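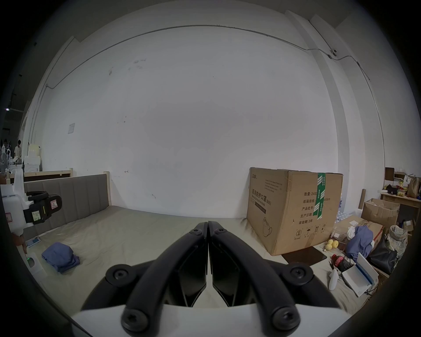
The white wall, seen from the cluttered side of the room.

Lumutora Flat White wall paint, 5 litre tub
Reviewed by Marjan Najafi, 2021-11-14

Lumutora sells this as a one-tub answer for interior walls: matt finish, water-based, low odour, touch dry in 2 hours. I bought it with my own money to repaint a plastered wall in a rented workroom, and have since used the remainder in a hallway at home. The notes below cover both.

Background
The workroom wall had an older white on it, yellowed unevenly and marked with filler. The plaster underneath is sound. I washed it with sugar soap, rinsed it, left it overnight and sanded the filler flush. No separate primer was used over the old paint. The bare filler was spotted in with thinned paint, as the tub instructs.

Opening and mixing
The lid is a push-fit type with a tear strip. The strip came away cleanly, but the lid does not seat well afterwards and needs a mallet all the way round. The handle is thin wire with a plastic grip and digs into the fingers when the tub is full. There was a shallow layer of clear liquid on top, which is normal. Stirring took several minutes with a flat stick. I would not rely on shaking it.

Consistency is on the thick side for a trade-style emulsion. It holds on a medium-pile roller without dripping, though it drags slightly on a brush. For cutting in I let a small quantity down with a splash of water and had no trouble with runs. The instructions allow this for the first coat only and I kept to that.

Coverage
The stated coverage is for smooth, sealed surfaces, and on old emulsion I came close to it. The first coat left the filler patches visible as slightly duller areas. The second hid them. In the hallway I was going over a mid-grey and needed a third coat below the dado, where previous owners had used something with a sheen. Anyone covering a strong colour should allow for that when buying.

Drying
Touch dry in 2 hours is accurate in a heated room. The recoat time on the label is longer and worth respecting. I went back too early on one section of the hallway and the roller lifted the edge of the first coat, which then had to be sanded and done again. In an unheated room in April, when I did a small test panel, it was still tacky well past the stated time.

Finish
This is a true matt. There is very little reflection at a low angle, and roller overlaps do not show provided a wet edge is kept. The white is neutral, leaning cool. Next to Bovia's standard white, which I used on the ceiling, it looks a shade bluer in daylight and much the same under warm bulbs. I would not mix the two on one surface.

The weak point is scuffing. The label gives a figure of 3,000 scrub cycles, with no mention of the test method, so I can't say what it means in practice. A damp cloth removes pencil and dust. Rubber marks from shoes come off with effort and leave a polished spot that catches the light. Touching in works well if the paint is from the same tub and applied with a small roller. Brushed touch-ups show.

Smell and clean-up
Odour is low and had gone by the following morning. Rollers rinse out in cold water, although the thick body of the paint means this takes longer than I would like. Dried splashes on a vinyl floor lifted with a plastic scraper. Splashes on door furniture needed methylated spirit.

Compared with others
Midetti's contract matt is thinner, cheaper per litre and easier to cut in with, but it wanted an extra coat over the same filler. Bovia's is tougher and has a faint sheen that shows up every hollow in old plaster. For uneven walls the Lumutora is the better choice of the three. For a busy hallway I would pay for the Bovia - and I may yet go over mine with it.

Good points
Opacity over old white
Even, low-glare finish
Easy to touch in by roller

Bad points
Lid and handle
Marks polish up when rubbed
Slow in cold rooms

Rating: 4 out of 5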